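Section 2: Hanging your Wosero print

I've framed and hung more of these than I care to remember, so I'll tell you how I do it at home – you may well find a better way!

1. Leave the print flat overnight, still in its tissue. The Puline paper likes to curl after a spell in the tube.

2. Wash and dry your hands, then slide the print under the mount. I line up the top edge first and let the bottom look after itself.

3. Fix it with 2 hinges of the tape supplied, along the top only.

Caution: never tape all four sides. I did this once and the sheet buckled by December.

4. Close the frame and turn the clips. The large Grillach frame is 83 cm by 80 cm, so do get a second pair of hands (it's heavier than it looks).

5. Pencil your title and edition number on the backing board before you hang it.

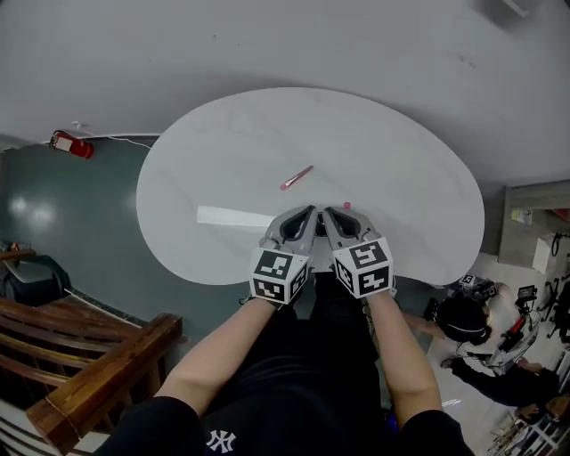

Fig. 2. Pink marker or pen and a flat white strip on the table.

6. Hang the frame out of direct sun, at least 30 cm above any radiator.

Note: if the glass rattles, add a strip of card behind the backing board and close the clips again.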